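水账

艾尔莎·哈利迪到Nevudgate水库的时候天还没亮。手电。胶靴。笔记本塞在外套里面，边角已经潮了。

水位标尺上读数122。昨天不是这个数。

她给鲁里奇·奥格尔维打电话，响了很久。

“你们夜里又放水了？”

“电网要的。”他嗓子哑，像刚躺下。“Jardine那边两台机组停了，缺口压到我们头上。我能说不？”

“下游呢？”

没声音。听得见他在找烟。

下游是Vurnine，两排石头房子，一座磨坊，一条鳟鱼河。磨坊早不磨面了。艾尔莎的母亲住在靠河那排的最后一间，窗台上摆着腌菜罐子，水涨的时候她就把罐子往里挪一挪，水退了再挪回来。四十年都这么过。现在一个晚上要挪两回。

“我妈昨晚没睡。”艾尔莎说。

“我知道。”

“你不知道。”

挂了。

风从坝顶刮过来，带着铁锈味。她蹲下去记数，铅笔断了，拿牙咬开木头，接着写。时间，水位，闸门开度。最后一栏叫“用途”，表格是二月换的新表，以前没有这一栏。她每次都填“发电”。今天停了一下，填了“别人家的灯”。又划掉。划得不干净，还是看得出来。

城里人开灯的时候想不到河。她在城里住过，也没想过。那会儿租的屋子在Grilo大楼后面，整夜整夜亮着，暖气开到要脱毛衣，她觉得挺好。电就是电，墙里出来的。谁会去问它从哪条山沟里来，带走了多少水。

六点，鲁里奇开着那辆破皮卡上来了。没关车门就往她这边走，鞋带散着。

“给你看个东西。”他掏出一张纸，折了好几折。调度单，今后一个月的。每天夜里都有，一格一格涂成灰的。

“每天？”

“每天。”

“鱼怎么办，产卵在即了。”

“我问了。他们说会在报告里在提一句。”
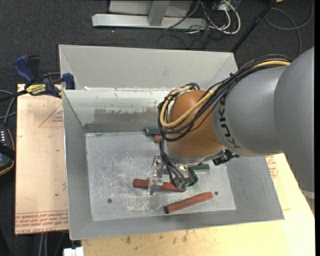
艾尔莎把单子看了两遍，还给他。他不接。

“你留着吧。我没给过你。”

她看他的脸。胡子没刮，眼睛红。这个人小时候跟她一起在磨坊底下摸过鱼，摸到一条就放一条，因为他舍不得。后来他进了电站，她去了城里，又回来。河一直在那儿，他们谁也没谢过它。

“你会丢工作的。”

“可能吧。”

太阳出来一点，水面灰的，然后是白的。底下闸门那里嗡的一声，地都跟着抖。该关了。从这一刻起河就要往下掉，石头一块一块露出来，小鱼困在水洼里，得有人拿桶去捞。

“桶在我车上，”鲁里奇说，“带了俩。”

她没说话，先把笔记本收好，单子夹在中间那页。往坡下走的时侯手机响了，是母亲。

“水下去了，”母亲说，“罐子我挪回去了。你吃早饭没有？”

“没。”

“那带奥格尔维家那小子一块来。他车灯我看见了，从山上下来老远就看见。叫他别踩我的韭葱。”

“先捞鱼。”

“捞完来。”

鲁里奇已经走到水边，裤腿卷到膝盖，弯着腰，一只手伸进水里，冷得直骂。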